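Kids' Corner > Music and Stars > How Things Work

Reading time: 4 minutes

What is a fan club, and how does it work?

Maybe you have a favorite singer. Maybe you know all the words of her songs, and you have her poster over your bed. Then you are a fan. The word "fan" is short, and many people think it comes from the longer word "fanatic," which means a person who loves something very, very much.

One fan can sing alone in the bedroom. But when many fans come together and give their group a name, we call it a fan club. In this text we will look at how such a club works, and we will use one club to explain it. It is the club of the band Pakeo, which has four members and plays loud, happy songs with a lot of drums.

How a club begins

The Pakeo club began in the town of Funholm. Two sisters there liked the band so much that they wrote a letter to the local music store and asked if they could hang a note on the door. The note said: "Do you like Pakeo? We meet in September, after school." To the first meeting came nine children and one grandmother. The grandmother is still a member.

In the next year a second group started in Stollholm, on the other side of the lake. The two groups became one club. Today it has 762 members, and most of them have never met each other.

What do the members do?

Every club is a little different, but many of the things are the same. The members of the Pakeo club get a card with a number on it. Four times in a year they get a newsletter. In the newsletter there are song words, drawings, and a page where members look for pen friends. They also trade things. If you have two of the same button, you can give one away and get a sticker for it.

Before a concert, the members in one town plan together how to travel. A grown-up must always come with the younger ones. This is a rule of the club, and it is a good rule to have in your own club also.
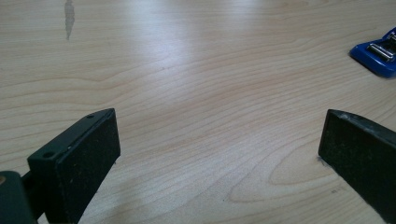

Who answers the fan mail?

Many children ask this question. They write a letter to a star, they wait, and then nothing comes for a long time. Does the star not like them?

Let us do a little counting. In one year Pakeo got 3604 letters. If one member of the band answers ten letters every day, and does nothing else with the mail, he needs almost one year to finish. And in this time new letters are coming! The band must also practice, travel, sleep and eat.

For this reason, famous people often have helpers. A helper opens the letters and puts them in boxes: questions, drawings, birthday wishes. Many letters get a printed card as the answer. Some letters go to the band, and the band writes back by hand. For Pakeo it was 205 letters in that year. So if you get only a printed card, please don't be sad. It does not mean that your letter was bad.

How to write a good fan letter

Keep it short, one page is enough. Say which song you like and why you like it. Ask one question, and not twenty. Write your letter so that another person can read it, and put in an envelope with your address and a stamp on it.

Do not send money, and do not send your favorite toy. You will probably not get it back. Show the letter to a parent before you mail it, because your address is on it, and your parents should know who you give it to.

Is a star my friend?

This one is harder. When you hear a voice every day, and you read what the singer eats for breakfast, it can feel like you know her very well. But she does not know you. It is a friendship which goes in one direction only. There is nothing wrong with it, and it can make you happy on a gray day. Still, a star can't help you with your homework or come to your birthday.

Also, not all things that magazines write about stars are true. Once a paper wrote that Pakeo's drummer, who is called only Theodorakopoulos on the records, had left the band to keep sheep. He read it himself on the bus, on the way to a concert in Stollholm.

Words to remember

Newsletter: a small paper for the members of a club.

Pen friend: a friend you know from letters.

Rumor: a story that people tell each other before they know if it is true.

Autograph: the name of a famous person, written by their own hand.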